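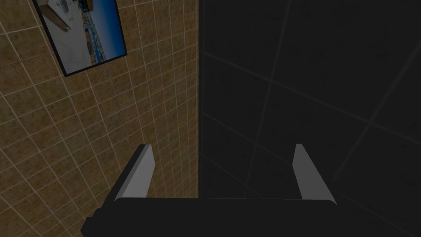
Right, the kitchen drawer pulls are finally on, and as a few of you asked how I got on I thought I'd put it all in one place, so settle in with a cuppa. We've had the same little brass-effect knobs for over 10 years and I'd stopped noticing how horrid they were until one came off in my hand with the cutlery drawer still shut. The new ones are the Skesell bar pulls, and I dithered for weeks about the colour. In the end I went for pale grey on the inner face and dark charcoal on the outer, the same pairing as on the two fingers up top, and I'm so pleased I did, because you get that lighter bit peeping out when you look down at the drawer from above.

I bought them from Gralley, who were lovely on the phone and sent me a sample to live with first. Do ask for a sample if you're ordering handles! I carried mine round the kitchen for days, holding it up against the drawer fronts in the morning and again with the lights on at night, and it went from nearly black to a soft sort of slate depending on where I stood.

Now, sizes. The number in the listing is the distance between the screw holes, and the handle itself is longer than that. I know some of you will be shouting "obviously" at your phones, but I'd drawn everything up on squared paper using the wrong one and had to start again. Ours are 320 mm between holes on the wide pan drawers, with the matching small knobs on the two narrow ones by the cooker.

The old holes were the bit I was dreading. A single knob leaves you with one hole slap in the middle, and a bar pull wants two holes somewhere else entirely. I filled the old ones with wood filler, left it overnight, sanded it back and gave the fronts two coats of paint (we were repainting anyway, so it wasn't as much of a faff as it sounds). If you love your drawer fronts just as they are, have a look for a pull with a backplate that covers the old hole.

For the drilling I made a template out of a bit of stiff card, taped it to each front and went through from the front with a scrap of wood clamped behind. Slow going, but no splintering at all. My first go was on the drawer under the sink that only has carrier bags in it, just in case.

Screws! The ones in the packet were too long for our fronts, so the pulls wobbled however hard I tightened them. A shorter set sorted that straight away. Measure the thickness of your drawer front before you start and you'll save yourself a trip out.

I did also look at the Hjaltadóttir leather loops, which are beautiful, and if I had a bedroom chest to do up I'd be very tempted. I just couldn't see them staying nice next to the hob with my cooking. The Gesulance cup handles were the other contender but my knuckles didn't fit comfortably underneath.

Cupboard doors next, some time in July if the weather's too wet for the garden. I still can't decide between more bars, stood upright, or plain knobs to match the narrow drawers. Send me your pictures if you've mixed the two, I'd love to see them x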